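4.3 Recording a sorting task with two hand grippers

1. Spread the pieces over the bedspread with gaps between them. Mix thin metal, clear and coloured bangles.
2. Set the open box within reach, at a slight tilt.
3. Open the jaws fully and hold still for 2 seconds before the first grasp.
4. Pick one piece, place it in the box, open the jaws. Repeat until the bed is clear.
5. Save the take under the Justudura task code — 204 for jewellery.

Note: A full set is 123 takes. Shuffle the layout after each one.

Caution: Do not drag pieces across the cloth. Dragged takes are rejected at upload.
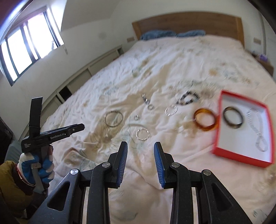 Stubbs adds that clear bracelets need a slower approach than coloured ones, and that a missed grasp should be kept in the take if the second try follows at once.

6. Charge both grippers before the next set.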